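Urnden 700 Trestle Table Frame

Product code: URN-700-F
Supplied as: frame only, flat packed
Finish: powder coat, light grey or black

The Urnden 700 is a fixed-height steel frame for workshop and office tabletops. It takes any solid or board top between 18 and 40 mm thick. Tops are sold separately; see the Lindsay range for sizes that match the pre-drilled holes.

Specifications

Frame height: 700 mm
Leg section: 50 x 50 mm steel tube
Foot adjustment: 0 to 15 mm
Maximum load, evenly spread: 218 kg
Maximum load, centre point: 100 kg
Minimum top depth: 500 mm
Fixings: M6 bolts and threaded inserts for hardwood, 16 mm screws for board

Assembly

One person can put the frame together in roughly half an hour. Two are needed to turn it over once the top is on. Lay the top face down on a blanket, set the rails on it and check that both diagonals match before marking the holes. Do not fully tighten any bolt until all four legs are in place. Check the bolts again after a week of use.

On uneven floors, set the two feet on the higher side first and bring the others down to meet the floor. The feet have a lock nut, which should be done up by hand and then given a quarter turn with a spanner.

Clamping to the edge

The rails sit 60 mm in from the edge of the top on the long sides. This leaves space for most G-clamps and vice brackets. Clamp pads wider than 60 mm will foul the rail -- use the short sides, where the gap is 90 mm.

Care

Wipe with a damp cloth. Touch-up paint is available in both colours. Do not use solvent cleaners on the feet.

Spares

Foot and lock nut, set of four: URN-FT4
Bolt and insert pack: URN-BP
Cable tray, clips to rear rail: URN-CT

Trade orders and drawings: Marlies Sutter, Cetel sales office. Orders placed before noon on a Tuesday go out with that week's pallet delivery.
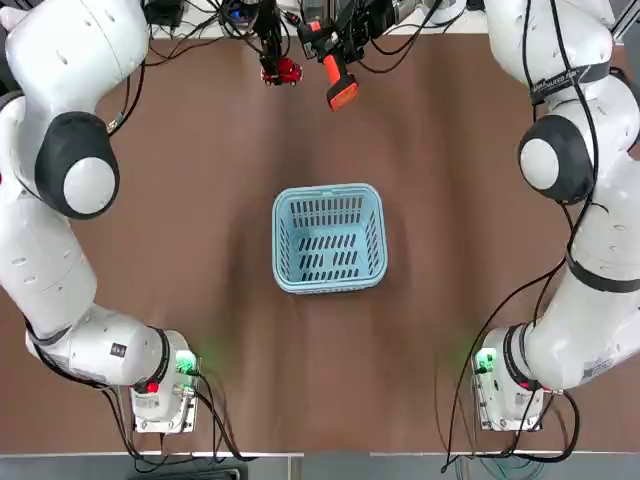

Frames returned unused in their original packing are refunded in full, less carriage. Frames that have been drilled or painted cannot be taken back.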